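Lotdale Engineering Projects
Teaching by Driving: what we got from 30 demonstrations of a cup task
Final report, 29 November 2019
14 shares | 3 comments

Our proposal in October said that a person with no programming background could teach a robot arm to put cups on a drying rack just by driving it through the job. We still think that is partly true. We are less sure it is useful.

The setup was a tabletop arm with a gripper, a small camera near the gripper, and a hand controller we called Collus. The driver moves Collus and the arm copies the motion. The task was to pick up a plastic cup and put it upside down on a free peg of the rack. We recorded 30 demonstrations and kept 26. The other four were thrown out for pauses of more than a few seconds, where the driver had lost track of which way was forward.

We also tried moving the arm by hand, holding it behind the wrist and pushing. That gave smoother paths, but the driver's sleeves and fingers kept getting into the camera view, and a policy trained on those recordings would be learning from something it will never see when it runs alone. The papers we read mention this in one sentence and move on. For us it was enough to drop the method.

The camera view is what the driver has and also what the policy gets. A cup that is easy to place in the wide view takes over everything once the gripper is close to it.
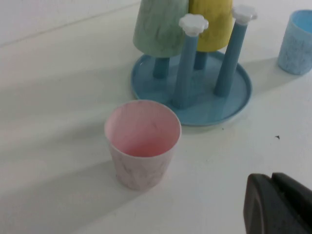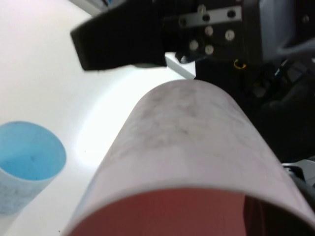
Marbled cups in pale colors on a white table were a poor choice on our part. We picked them because the rack came with a set, and then spent two evenings changing the exposure.

Rashidi disagreed with most of this section when the draft went around. The pale cups were fine, in that view, and the real problem was that we had let two people drive with different habits. One of us always came down from above and the other came in from the side, and averaging the two gives a motion that is neither. This is a fair point. We sorted the recordings by driver afterward but did not have time to train on each group separately, so we can't say how much it matters.

Training ran for 2000 steps on the Pider lab machine. The loss curve looks good and we have left it out of this report, as it told us nothing about whether cups ended up on pegs. Several runs that looked fine on paper closed the gripper next to the cup. Moving the rack a hand's width was enough to break the best one.

Our advice to next year's group is to fix one way of grasping before recording anything, and to write it down. We would also move the rack between demonstrations from the start - ours stayed put until the last few.

Comments (3)

gripfail: Did you try slowing the controller down? Ours was unusable until we halved the speed.

mt_bench: 26 is very few. I wouldn't blame the method yet.

lotdale_reader: Please post the loss curve anyway.

Related
Collus controller: wiring notes
Booking time on the Pider machine
Why our line follower stopped following lines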